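The Year I Tried to Paint the Hallway

21/07/2025

I own 2,806 words of notes on the color beige.

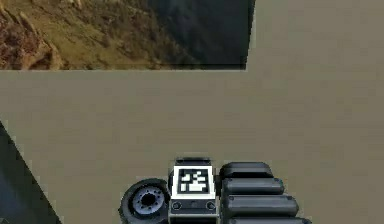 I know the number because the word processor tells me, down in the corner, in the tone of a parent who isn't angry. The notes began last November, when my landlord in Titalthorpe said I could paint the hallway any color I liked provided it was neutral. I took this as freedom. It was a while before I understood that I'd been handed the hardest job in the building.

If you have never shopped for a neutral, let me describe the first trip. You walk up to the rack thinking you want "sort of a light brown, but gray." The rack at Pultirell, which is the only paint store I can walk to, has a whole wall for you and everyone else who had that thought. The cards have names like Quiet Barley and Second Porridge. I took home so many that the man at the counter asked if I was a teacher.

I taped them up at eye level. In the morning they were all pink. By lunch they were all the color of a filing cabinet, and after dinner, under the bulb, they had gone a sickly yellow that made me want to call my mother. I moved them to the other wall, where they did the same things in a different order.

This is when the notes started. I wrote down the time, the weather, and what I thought each one looked like. An early entry reads, in full, "Oatmeal. Wet cardboard?? Nice though." A later one says "Oatmeal again, hate it." Same card.

My friend Melur Subramaniam came over around then to return a casserole dish. She has painted three apartments and a boat, and she stood in the hallway with her coat on for maybe a minute before telling me to pick the second one from the left and get on with my life. I said the second from the left went green when it rained. She said, "Then don't go in the hallway when it rains." I wrote that down too, although it's hard to see how else I'd get to the kitchen.

So I bought sample pots, which I had been told was the grown-up way to do it. Sample pots cost enough that you feel obliged to use them up, and that is how the hallway ended up with big uneven squares of five near-identical browns, overlapping at the corners like a map of countries that don't get along. My landlord stopped by about the radiator and looked at the squares for a long time. He asked if it was finished. I said no, and he said "Good," and went to look at the radiator.

Over the winter I did what any reasonable person does with a small decision and read about it. I read that north-facing rooms want warm colors. I read that north-facing rooms should never be given warm colors. I read a long piece by a woman in Sutherland who had painted her hall the same shade as her dog so the fur wouldn't show, and I'll admit I gave that one serious thought for a person with no dog.

I also found out about undertones, and I would give that knowledge back if I could. Before undertones I could look at a sidewalk and see a sidewalk. Now I stand there thinking it leans violet. I've caught myself doing it to bread. At my cousin's wedding I told the groom's father his suit was a really good greige, and he thanked me the way you'd thank someone for a leaflet.

The end, when it came, was not my finest hour as a decision maker. In spring the store had a shelf of mistints by the door, cans somebody had ordered and never picked up. One had a sticker on it that just said Flollesix – whether that was a color, a customer, or a sneeze, the man at the counter couldn't say. The dab on the lid was a brownish gray. Or a grayish brown. It was on sale and there was enough for two coats, so I bought it, and I painted the hallway that weekend without making a single note.

It took longer than I'd planned. I'd forgotten that a hallway is mostly doors, and that doors are mostly edges. There's a drip by the light switch I've decided to live with, and a patch behind the coat hooks where I ran out of both paint and interest.

Melur came by last week and said it looked nice. She asked whether it was the second one from the left. I told her yes.

It does go green when it rains.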